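Notes for the Open Day Visit: Hand-Held Grippers and Folding Clothes
Introduction to Automation, handout for the trip of Sun 13 August

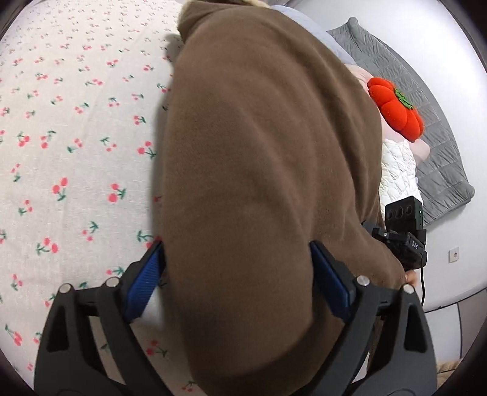 What the visit is about

Welcome to what I hope will be one of the more enjoyable handouts of the course! We have spent a good many weeks on factory arms that weld and stack and sort, and all of those machines have one great comfort in common, namely that the part they pick up has the same shape every time. On our trip to the open day at Nuneo we leave that comfort behind. The demonstration deals with clothing on a bed, and a garment, as anyone who has ever done the laundry for a family will know, never lies down the same way twice.

The project we are visiting is called Grellness. Its people work with hand-held grippers, one for each hand, and they use them to handle and fold clothes in the kind of bedroom you or I might sleep in. The movements and the camera views are recorded together, and the recordings are later used to train a two-armed robot. Please read the sections below before you get on the bus, and bring the handout with you, as there is room in the margins for your own notes.

Why cloth is hard

You will remember from the April lectures that a rigid part can be described by its position and its rotation, six numbers in all. Cloth has no such short description. Every fold hides something, and when you pull on one place, another place moves, sometimes a good way off. A thick brown garment with a fleecy cream lining, such as the one on the cherry sheet, adds troubles of its own. The folds are broad and soft, so there is often no crisp edge to take hold of, and the lining may show at one flap and be hidden everywhere else. A sleeve can look like a long rounded tube, and the program has to work out which part of the garment it belongs to from very little.

The background matters too. A plain table is kind to a vision system. A printed sheet with a small repeated pattern, a quilt and a bright red plush cushion are much less kind, and they are far closer to what a home robot would have to cope with. I would like you to think about this on the way there - what would you put on the bed if you wanted the training data to be useful in a stranger's house?

Looking at the gripper

Each finger in the picture is a linkage of dark bars with silver pivot pins, and it ends in a blue pad with fine ridges. Look at the angle of the pads and at how wide the space between them is. One pad is pressing against the cloth with its upper end in a fold, and the other touches the garment's border. When you are at the stand, ask yourself whether you would pinch the sleeve there or come at it from another side. (I have changed my own mind on this more than once.)

The second gripper is over to the right, close to the far side of the garment. Two-handed work is the real subject of the day. One hand can hold the cloth still while the other draws a sleeve across, and the timing between them has to be learned along with the grip.

Practical matters

Groups are limited to up to 30, and we will be split into 2 groups at the door. The first group goes to the folding demonstration and the second to the Guzmán workshop, where the finger pads are made, and then we change places. Lunch is in the Pultava hall. Please keep your bags off the demonstration bed.

What to hand in afterward

Write 500 words on one movement you watched closely. Say where each hand took hold, what the cloth did in response, and what a robot would need to see or feel in order to do the same. A sketch is very welcome, even a clumsy one - mine always are. If you would like to compare two garments, you may go up to twice that length, but please no further.

Papers go in the tray outside the lab, with your group number on the first page.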